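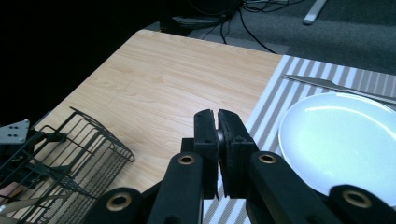 Pacing in the Women's 4000 m Row at Luvach
Eun-ji Han and Wilma Jacobs
Thursday, October 24, 2019

We compared stroke rates for two club crews, Jillska and Evorlow, over the 4000 m head race held in June. Rates were read from bank video at four fixed points on the course.

Jillska started high and lost four strokes per minute by the third point. Evorlow varied by two strokes per minute over the full distance and finished ahead. Wind was not recorded – a weakness, as the last section of the Luvach course is open water.

The sample was 58 timed stroke cycles. Cycles hidden by the Hwang bridge were dropped before averaging. Boat speed was taken from split times only, so distance per stroke is an estimate.

This site uses cookies. Accept | Settings

Contact | © 2019 | Back to top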